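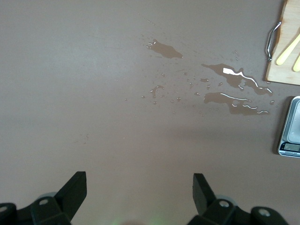

Bovel Matte Tabletop, Mauve Brown

I don't put much faith in the words "wipe clean." Every tabletop sold in the last twenty years claims it, and plenty of them have a pale ring on them by the end of the first week. So read this page as a shop that stocks the Bovel top and has some doubts about it, all of which are listed below.

What it is

A flat, smooth top with a matte finish. The maker calls the color mauve brown, and that's fair enough. It goes pinkish in some light and a warmer, darker brown in other light, so don't order it from a screen to match your chairs. Ask for a sample piece first. They're free and we post them on Tuesdays and Fridays.

Water

Spilled water stays on top in puddles and beads, at least to begin with, and the surface looks a deeper brown under it. People see that darker patch and assume the top is soaking it up. Maybe, maybe not. You can't judge by looking while the water is still sitting there. Wipe it, leave it, and check again in daylight.

Small drops travel a lot farther than the main spill. Wipe the whole top, including the bits you think are fine, and use a dry cloth for the last pass.

Marks

A matte surface hides glare better than a glossy one, but it isn't good at hiding smudges. Faint dark ones show on the plain areas. Bovel's leaflet says "fingerprint resistant." I would have said "fingerprint slower." If you want a table that looks untouched with kids in the house, I don't know of one.

Sizes and price

Standard top, 154 cm long: $410
Sample piece: free
Legs: not included, and the Usano frame we stock is the only one we've fitted to it ourselves

Care

Soft cloth, warm water, a little dish soap. No scouring pads.
Skip the Siltelar finishing spray. It's sold next to this top in a lot of stores, and all I got from it was streaks.
Use a mat under hot pans. The maker gives a heat rating, but I haven't tested it and won't repeat it.

Returns

You have 17 days, unused, in the original wrap. Water marks count as use, so do your testing on the sample.

Questions about fit or delivery go to Béla Lakatos at the shop counter. He fitted the one in our break room and will tell you what he thinks of the screw holes.

Page last checked 12th May.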